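Can a machine clear my table yet?

February 8, 2025

I have been asked this a lot since I started writing about home automation, usually by people who own a robot vacuum and wonder when the rest is coming. My short answer is no, with some exceptions.

Back in November I went to an open day at Atergate, a small firm in Ustcombe that works on picking up and putting away. They had an arm on a cart and a bin of household things. It moved 32 items while I watched, and it was slow. A towel took longer than I would have spent on the whole bin. But it did put the cups where cups go, and two years ago I would not have seen that.

Floors are mostly solved. Dishes are solved if you load the machine yourself. Laundry is half solved, and the half that is left is folding, the part I hate. Tidying is the hard one.

People think the trouble is grip. Grip is part of it. A computer mouse is easy enough to pick up. A pen lying flat is harder, and a thin booklet on a smooth tabletop is worse, as there is no edge to get hold of. Then put a few small vases with stems along the back of the same table and ask the arm to reach past them.

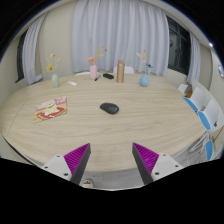

The other trouble is knowing what belongs where. The vases stay and the pen probably goes, but does the tumbler? I would have to ask, and so would a machine. At my house the answer changes with the day.

Shops have it easier. The Lorkau line I wrote about last year packs 700 boxes a shift, and every box is the same box. No kitchen works like that.

For now I would pay $50 a month for something that cleared one table every night and got it mostly right. I would not pay $125. I still wipe it down myself after dinner - it takes four minutes.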